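Aula 3 – gestão do esporte de base

Pessoal, juntei aqui o que falei em sala, com uns acréscimos meus. Hoje o assunto é calendário de torneio escolar – parece simples, mas é onde mais vejo gente boa se enrolar!

Peguem o caso do torneio de Colport: 41 equipes inscritas e só 2 quadras. Em mata-mata simples são 40 jogos, fora a disputa de terceiro lugar (que eu manteria, a garotada adora).

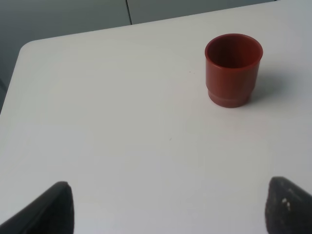
## Montando a tabela

Eu começo sempre pelas datas proibidas: provas, feriados, formatura. Depois distribuo os jogos e deixo uma folga para chuva, mesmo em ginásio, que goteira também adia partida.

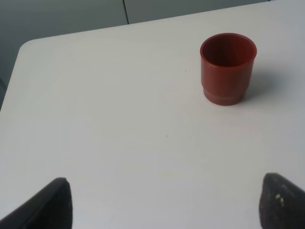

Com a tabela pronta, mando para as escolas e dou até 3 dias para pedirem troca. Passou disso, só com acordo entre as duas equipes – e por escrito, por favor.

**Para dezembro:** refaçam a tabela de Colport em grupos e tragam o total de jogos. Quem quiser pode comparar com a de Eynon, que está na apostila, página 111.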